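Inside the Old Tower: a Gallery
Put together by Chaminda Selvanayagam for the Mabula Repair Pages

Every so often somebody writes in to ask what a desktop computer looks like once the side comes off, usually because they've got one humming away under the desk at home and have never quite had the nerve to open it. Fair enough too! I was the same with my first one, and I must have walked past the screwdriver drawer for a whole winter before I gave in. So I've gathered four views of a Dell tower on the bench, lying on its side with the insides facing up, and I hope they make yours feel a bit more familiar.

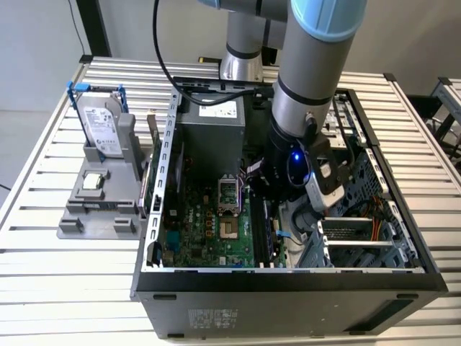 The power supply is the dark grey box with the white label, and the big green board below it is the motherboard. 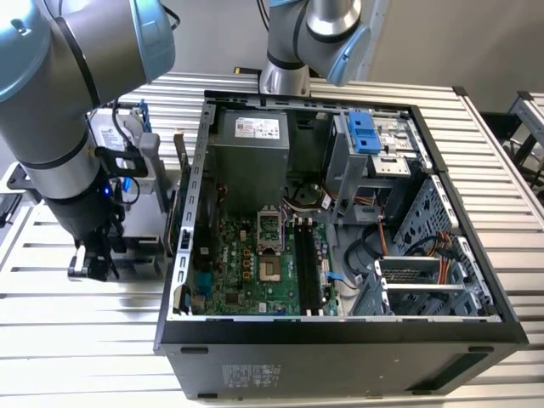
My favourite of the lot for colour: a bright blue release handle on the drive cage, and a lovely tangle of orange, red, yellow and black cables.
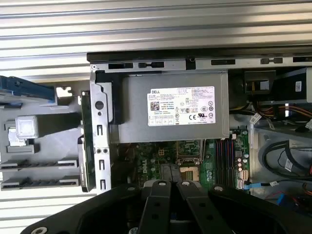

A good look at the label on the power supply, small print and all, with the Dell name up in the corner.

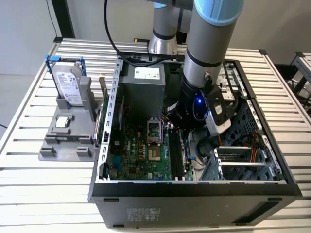 Two long black memory slots to the right of the processor socket, with a little blue latch beside them.

Page last changed: November, 4:10 pm

If you take one thing away from the gallery, let it be the processor socket near the middle of the board. It's empty in all four, with its metal retention frame on show, and it's the part I'd ask you to be gentlest with. The gold contacts are very fine, and a dropped screw or a dangling sleeve can do more harm there than anywhere else in the case (ask me how I know). Keep a cover over an empty socket whenever you aren't working on it.

Before opening your own, switch it off at the wall, pull the plug, and lay it down somewhere with good light and plenty of elbow room. An old muffin tin is marvellous for keeping screws sorted. The power supply itself should stay closed up, please, however curious you're feeling.

I've had 116 letters and emails about the repair pages so far, and I do read every one, though I'm slow to answer when the garden is busy. The next gallery will be the Brallo sewing machine, lid off, as promised to the Illey readers ages ago.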